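Bretura opens parcel-based reading and writing scheme to families in the Drerkunstead area
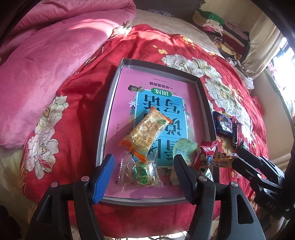
A pink Chinese workbook in a shallow grey lid, with snacks on top.

DRERKUNSTEAD, 2024-10-13 — Bretura, the home-language learning charity, has opened applications for the second year of its Shared Shelf scheme, which lends workbooks, storybooks and writing materials to families who are raising children in more than one language. The scheme will offer 200 household places, and applications are welcome from any family with a child between five and eleven who lives within 24 miles of Drerkunstead town centre.

Shared Shelf was set up to help parents and grandparents who speak a language at home that their children do not meet at school. Families who join are sent a parcel of printed material at the start of each term, chosen to suit the child's age and reading level. Workbooks are theirs to keep and to write in. Storybooks are returned at the end of the term and passed on to another household.

During the first year, Bretura sent out 879 parcels in eleven languages. Mandarin, Polish, Latvian, Persian and Irish were the languages most often requested, and for the coming year the charity has added Tamil, Ukrainian and Portuguese to its catalogue. Parents may ask for material in two languages where both are spoken at home.

Treasa Mac Carthaigh, Director of Bretura, said: "Many of the children we work with understand a great deal when their family speaks to them, and yet have never been asked to write a sentence in that language. A short piece of writing each week, done at home and with a grown-up nearby, makes a real difference to their confidence. We are very pleased to be able to offer this to more families than last year."

Writing at the centre of the second year

The first year of the scheme concentrated on reading aloud. Following a survey of participating households in August, Bretura has decided to give equal weight to writing. Families told the charity that their children were willing to listen to stories and to talk about them, but were reluctant to pick up a pencil. Several parents also reported that they were unsure how to correct mistakes without discouraging the child.

Each parcel will now include a four-page guide for adults, written in English and in the home language. The guide sets out one short activity a week, such as a postcard to a relative, a shopping list or three sentences describing a meal. It also gives advice on which mistakes to leave alone in the early stages.

Zane Kļaviņa, Head of Learning Materials, said: "We ask families to set aside fifteen minutes and to stop when the time is up, even if the page is unfinished. Most of our activities have no right answer. A child who writes two lines about a bus journey has done the week's work, and we would like parents to feel comfortable with that."

The materials have been selected by a panel of eight teachers and librarians. For languages that use a different script, such as Chinese and Persian, parcels will also contain squared or ruled practice sheets. Where suitable printed books could not be found at the right level, Bretura has commissioned short readers of its own. The first of these, a set of six stories in Latvian, will be sent out in the spring term.

Monthly sessions at Barros Hall

Families taking part are invited to a free monthly session at Barros Hall, where children can swap books and adults can speak to a language tutor. Sessions last for two hours and will be held in the afternoon. Attendance is not a condition of receiving parcels, and households that cannot travel may book a telephone appointment with a tutor instead.

Teresa Ní Mhurchú, who manages the sessions, said: "Last year we found that parents learned as much from one another as they did from us. A family reading in Polish and a family reading in Persian have very similar questions — how much to push, what to do about spelling, when to let a child answer in English. We have set aside more time for those conversations this year."

The hall is on one level and has an accessible toilet and baby-changing area. On-street parking is limited, and visitors are advised to use the car park behind the library.

Funding

The second year of Shared Shelf is supported by a grant from the Fukari Fund, which will meet the cost of printing and postage. Individual donors have also given 700 storybooks to the lending collection. The charity continues to accept books in good condition, and is particularly short of titles for readers aged nine and over.

Abbas Ahmadpour, Grants Manager at the Fukari Fund, said: "The trustees were impressed by the practical nature of this work. Families receive something they can use at once, and the cost to each household is nothing. We look forward to following the scheme as it grows."

How to apply

Application forms are available from the Bretura office, from public libraries in the Drerkunstead area and from participating primary schools. Forms may be completed in any of the languages covered by the scheme. Places will be offered in order of application, with a quarter reserved for families who have not taken part before. Households that joined in the first year will need to apply again.

Schools that wish to refer a group of families should contact the office before sending in forms.

Notes to editors

Bretura is an independent charity that supports children and adults in keeping up the languages spoken in their homes. It runs reading groups, tutor training and the Shared Shelf scheme.

Interviews with staff and participating families can be arranged on request.

Media contact: Kevin Lynch, Press Officer, Bretura, Drerkunstead.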